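How to clear up a living room that is also the play room, the office and half the kitchen

Posted October 2018

Right. Quick one, as I've got 53 minutes before pick-up and the kettle is on.

We live in one big room, more or less. Sofa down one side, fridge and microwave down the other, tiles in the middle and the toys everywhere. I used to spend whole evenings putting it straight and it looked the same by breakfast. Now I do it in 6 steps and it takes me 2 songs per step. Songs, yes. Timers make me cross.

What you need

A tray with a rim. Any tray, so long as it's a colour you can spot from across the room.
A tablecloth that can go in the wash.
One damp cloth, one dry.
A bag for stuff that belongs upstairs.
Stickers if you have a tiled or wooden floor (see step 4).

Step 1 – Tray on the table first

Before you pick up one single thing. Put the tray in the middle of the table and leave it there. All the toy food goes in the tray. Play food is the worst, it's small, it rolls, it gets under the fridge and you find it in May. So it gets its own home and it goes in first.

Don't sort it. Fruit with veg, cake with corn, who cares. I had a box with little sections once, a Cirkirine thing, very smart, and it lasted until the first rainy afternoon. Sections are for people with one tidy child. A plain tray gets used becuase a three year old can do it. Tip in, done.

A few rules for the tray:

One layer only. If it's heaped, something has to go to the charity bag.
Anything cracked or with a sharp edge goes in the bin the same day.
Halves that have lost their other half get one week. Then out.
No real food in it. Ever. I learnt this with a satsuma.
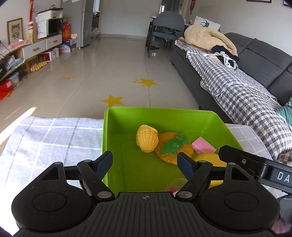
Danika wrote in to say she does the one-layer rule too but lets the lonely halves stay, as hers are used as plates for the dolls and there'd be tears. Fair enough. If a bit still gets played with, it's not rubbish. Keep it. She also said a rim is worth having even if it makes the tray harder to wipe, and I agree, a flat board is hopeless, everything's off the side the minute you lift it.

To wipe a rimmed tray – wrap the damp cloth round one finger, go round the corners, then the flat bit. Thirty seconds.

Step 2 – Cloth

Tray off, shake the cloth out of the back door, cloth back on, tray back on. If you're on the second floor like my sister, shake it into the bath.

Checks are brilliant by the way. Grey and white, small or middling squares. Hides crumbs, hides felt tip, hides most things till wash day. I bought a plain cream one from Beneck and it was ruined by lunch. Forty degrees is plenty for cotton. Wipe-clean ones, don't put in the machine at all, mine went like crisps.

Step 3 – Sofa

Everything on the sofa comes under one of three heads: lives here, gets worn, lives somewhere else.

Lives here = cushions, one blanket. Fold the blanket in half, in half again, then in thirds, and put it at the same end every time. Quilted ones don't fold small so don't fight it.

Gets worn = clothes. Up to the bedroom or in the wash. Not on top of the blanket "for a minute". I do this. We all do this. It's how a sofa turns into a wardrobe.

Lives somewhere else = in the bag.

Then pull the sofa cover straight. Start at the back, tuck it well down behind the seat, smooth it forward, sort the arms last. If it keeps riding up, a rolled up magazine pushed into the gap holds it. There are foam sticks sold for this, Hartono do a pack, but the magazine was free and has been in there two years.

Step 4 – Floor, and the stickers

My favourite bit!! Stick a few shapes on the floor, stars or dots or whatever, spaced out. Each one is a "parking spot". At clearing up time the children bring one thing to each shape, then you walk round with the bag or basket and collect. It sounds daft. It works on mine far better than "tidy up please" said nine times.

Clean and dry the tile first or they'll peel. Keep them off the grout lines. Change them when the edges go grey. To get one off, hairdryer on warm, lift a corner slowly, then a drop of washing up liquid for the sticky patch.

Then sweep towards the kitchen end. Always towards. Not back and forth.

Step 5 – The low cabinet

If you've got a low cabinet next to the fridge you've got a pile on it. Heavy and flat at the bottom, light on top. Boxes you open every day nearest the front edge, boxes you open twice a year shouldn't be there.

People do put things on top of microwaves when space is tight. Check your booklet first for where the vents are and how much gap it wants, they are all different. Never paper or a cloth over the vents.

Wipe the handles while you're down there. Wood ones want a nearly dry cloth, not a soaking one.

Step 6 – Chairs in, bag out

Push chairs back to where they live. Take the bag upstairs NOW, not when you next go up. An emptied bag is the end of the job, a full bag at the foot of the stairs means you've only moved the mess.

If it all falls apart

Only got five minutes? Steps 1 and 6. Tray and bag.
Visitors at the door? Step 3 and shut up about the rest.
Child empties the tray as you fill it? Let them. Do the sofa and come back.
Toy food gone sticky? Warm soapy water in a bowl, old toothbrush for anything with ridges, drain on a tea towel overnight. Squashy ones need a good squeeze and longer to dry or they smell.

I've put a printable of the steps on the Plallance page, it's been downloaded 3,611 times which is a bit mad. The old version had steps 4 and 5 the wrong way round so if you've got that one, chuck it and get the new one. Sweep before the cabinet, not after.

Next time, the drawer with the batteries in. Got to run, kettle's boiled dry I think.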